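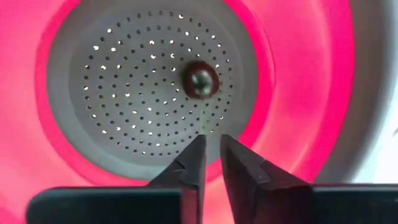 Perforated gray disc with rings of small holes, inside a deep pink-walled cylinder.

Imitation fruit (also play fruit, display fruit). Copies of fruit for shop windows, table settings, children's kitchens. Usually life size, sometimes not. Foam, wax, plaster, hollow plastic.

Types
Display fruit: light, painted, often with leaves and stems glued on. Play fruit: tougher, fewer loose parts. Jundico's June 2019 list had 394 pieces, strawberries the largest group, then citrus. Riedl sold wax only.

Cleaning and storage
Plastic pieces are rinsed in anything with drain holes and left to dry. Wax is dusted, never washed. Leaves come off first and are kept seperate. Berries store apart from the large fruit, which dents them.

Mixed sets
A mixed set puts strawberries with kiwi, orange and something bright green.

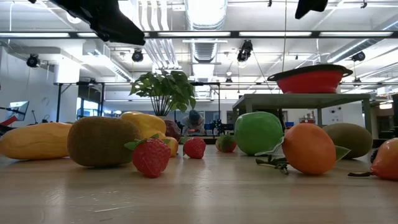

Gertraud Ammann objects that kiwis are the weak point of most sets, far too big next to the strawberries, and that the fuzz wears off in a year anyway. Sturkham dropped its fuzzy kiwi after 12 months, replacment was smooth.

See also: Wax fruit; Play food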